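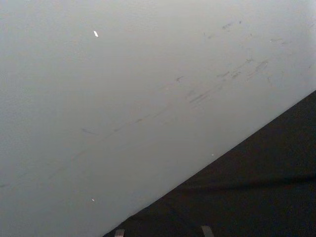

Trilbridge Colour Names is a list of 1,664 colour words and short colour phrases in everyday British English, as ordinary people write them when they must describe a wall, a coat or a tin of paint to somebody else. It was collected by Grilberg for a small search tool, and we now share it in the hope that other people find a use for it. The names describe only plain areas of colour. A pale grey surface which meets a nearly black one along a straight line, for instance, would be written in this list as two entries, "pale grey" and "nearly black", and a cooler part of the same grey could receive a third one, "soft blue-grey". Patterns and mixtures are outside of the list.

Published June 4, 2018 by Grilberg

Home | Data | Notes | Contact

What is in the package

There are three files. All are saved as UTF-8 and the columns are separated by tabs.

names.txt has one colour name per line, in alphabetical order.
groups.txt gives for every name one main group (grey, green, brown and so on) and, if needed, a second group.
answers.txt holds the 3,000 written answers from which the names were taken. Spelling mistakes are kept there as they were written.

An answer can be up to 80 characters long. The form did not accept more, and we regret this a little, for some people were stopped in the middle of a nice explanation. Please do not treat a short answer as a careless one.

How the names were collected

The answers come from a paper form in the paint shop Yoon and from the same form put online. People received a painted card and one question: "What would you call this colour if you had to ask for it by telephone?" The telephone was important. In our first trial we asked only for the name, and many people tried to be poets. With the telephone in the question they became much more practical.

The painted cards were shown against a white sheet in the shop. For the online form we could not control the screen, the room or the time of day. The column "source" in answers.txt tells you which kind of answer you have, and if the exact shade matters to you, please use only the paper ones.

We did not ask for name, age or address. Some people wrote them anyway, and we removed them before the files were made.

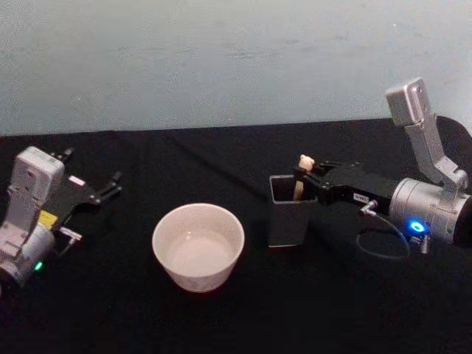
How the names were cleaned

1. All letters were changed to small letters, except in place names.
2. "Gray" was changed to "grey". The old form can still be found in answers.txt.
3. Names of paint makers were deleted, and also invented product names which only a catalogue would use.
4. Words such as "very", "quite" and "a bit" were kept when they stand before a colour. "A bit green" is not the same as "green", at least not for the person who has to repaint the hall.
5. Double entries were joined.

The groups were given by hand. This was the slowest part of the work, and the least certain one. Blue-grey and grey-blue are in different groups, the first in grey and the second in blue, following the last word. For "teal", "petrol" and "duck egg" we could not find a rule, so they have two groups each. If you disagree with us, you are probably also right.

Test part

For those who want to train and compare a program, 400 answers are marked with "test" in the last column of answers.txt. They were chosen by chance. Please do not use them for training.

Known problems

Greys and whites are too strong in the list, as one would expect from a paint shop. Skin, hair and food colours are nearly absent. Many cards were of quiet colours, and bright orange or pink received fewer answers.

The word "stone" was used for at least four different colours. We left it as it is.

"Navy" and "black" are often exchanged in the online answers. We suspect dark screens, but we have not tested this.

Changes

The second version corrects the group column, in which some browns were moved one line down. If you downloaded the files in November, please take them again.

Use

You may copy, change and share the files, also for paid work. Please mention Trilbridge Colour Names and say what you have changed.

Related items

Skokport Street Signs, word list
Trilbridge Fabric Words
Notes on spelling in short answers
Older versions of the colour list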